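Play Kitchen Corner: Choosing and Arranging Toys for a Small Table

Project report, Early Childhood Studies, second year
Group members: Bianca Tănase, Sânziana Matei, Yuk-lan Cheung
Supervisor: Halina Kołodziej

1. Background

Our task was to plan a pretend cooking corner for a small playroom and to write down what we chose, how we arranged it and what we would change. The Grakstead family center let us use one table at the end of its playroom for the length of the project. The room is shared with a music group and a toddler group, so everything had to be put away at the end of the day.

The center already had a large plastic kitchen unit with a sink and an oven. It was too big to move and the door was broken, and the staff wanted something that could be set out on a table in a few minutes. Keith Naylor, who runs the playroom, asked us to keep to things that could be wiped clean and to stay away from anything with batteries.

2. Aims

We wanted to find out which toys support pretend cooking for children aged three to five, and whether the way the toys are set out changes how the children use them. We also wanted to leave the center with a layout that the staff could repeat without us.

3. Budget and materials

The course gave us 70 dollars. Most of the food came from a box of donated toys in the storage room, which we sorted on the first afternoon. Pieces with cracks or sharp seams were thrown out. The rest were washed in warm soapy water and dried on towels overnight.

We spent most of the money on the microwave and the pots. Yuk-lan had wanted plastic pots to match the food, but metal ones were the same price in the store and Bianca thought the children would like the sound they make when something is dropped in. This was true, and it was also the main complaint from the toddler group next door. We put a folded cloth under the pot, which helped with the noise and also kept the metal off the wood.

The food falls into two kinds. There are loose vegetables in plastic, and there are packages, such as cans with printed labels. We kept both because they lead to different games. Vegetables go straight into the pot. Cans get stacked, sold, handed over and put in a line, and they only sometimes end up in the cooking.

4. Layout

We tried two layouts.

In the first, all the food was in a bin on the floor and only the pot and the microwave were on the table. Children spent a long time digging in the bin. Several of them tipped it over and played on the floor, and the table was used very little.

In the second, we put the food and the cooking things on the table together. The microwave stood at the back with the cans next to it, and the pot was at the front where a child could reach into it from a chair. The vegetables were spread near the pot. Children started cooking sooner with this layout and stayed longer at the table. The weak point was space. When more than two children came, elbows got in the way and the cans were knocked over.

We did not try a shelf behind the table. Sânziana drew one, but there was no time to build it.

5. Observations

We watched five sessions, the last on a Saturday when older brothers and sisters were also in the room. Each of us took notes by hand and we compared them afterward. We wrote down what was picked up first, where it was put and what the child said about it.

The pot was the most used item in every session. It was small enough for a child to carry with both hands, and the loop handles were easy to find without looking. Food was put in, taken out and put in again, often with no other step. One girl cooked the same vegetable for most of a session and served it to each adult in turn.

The microwave was used in a different way. Children opened the door, put something on the turntable, closed the door and pressed the buttons, usually all of them. Then they waited – some counted out loud – and opened it again. The window in the door seemed to matter, as many of them bent down to look through it.

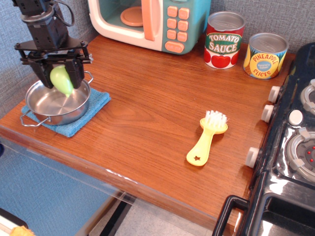 Figure 1. A green toy vegetable held over the small pot, with the microwave and food cans behind it.

The names the children gave to the food were not always ours. The green vegetable was called a pepper, a pear and once a fish. We had planned to sort the food by type for cleanup, but after hearing this we gave up on labels and used one basket for everything.

6. Problems

The table has a glossy finish and light things slide on it. The cloth moved with the pot when children pulled at it, so a thin rubber mat would be a better choice. Its front edge is rounded, and round food rolled off it easily.

Our notes are also uneven. In the first two sessions we had not agreed on what counted as one turn at the pot, and we left those pages out when we compared the layouts.

7. Recommendations

We suggest that the center keep the second layout and limit the table to two children at a time. A second pot would prevent most of the arguments we saw. The cans should stay beside the microwave, away from the front edge. Spare food can be kept in the storage room and swapped in every few weeks.

The layout drawing and the cleaning list have been left with Keith Naylor at the center.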